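**Ironing a tank top with metal rings at the neck**

Posted by Kourosh Naseri, 08/07/2022

I have a white sleeveless top with metal rings sewn in at the center of the neckline. The fabric is thin and wrinkles in the drawer. I don't own an ironing board, so I iron on a padded table. Last time I went around the rings with the tip of the iron and got a small shiny mark next to them. The care label is cut out, so I don't know what the fabric is. Can I iron this at all, or is it steam only? The rings don't come off without cutting thread.

**Aníbal Pinheiro**

I do alterations and see tops like this often. Keep the iron off the metal. It heats up fast and holds the heat against the cloth, and that may be where your shiny mark came from. With no label, start on the lowest setting and test on the inside of the hem.

Turn the top inside out and put a folded hand towel under the neckline so the rings sink into it. Lay a thin cotton cloth over the area and press down, then lift. Don't slide. Do the neckline first and the body after.
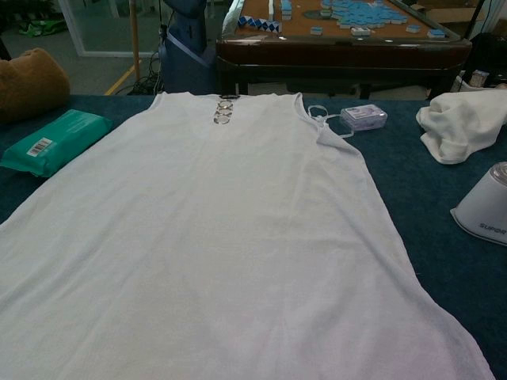 For the body you can go back to the right side. Smooth it out by hand from the neck down before any heat touches it, and pull the side seams straight. With a top like the one in the photo, with three silver rings one above the other right below the neck opening, I'd stop the iron 2 inches short of the lowest ring and finish that part with steam only. Faint creases across the middle like those should come out with light pressure. Move boxes, cords and packages off the table before you start, especially anything plastic.

Let it lie flat for 4 minutes before you hang it. Thin fabric picks up new creases while it is warm.

**Vilura938**

just steam it. hang it on the shower rod and hold the steamer a few inches away. I never iron anything with metal on it

**Kourosh Naseri**

Thanks both. I tried the towel under the neckline and it worked. No new marks. The old one is still there but you have to look for it. The steamer dripped on me, so I'm staying with the iron for the body.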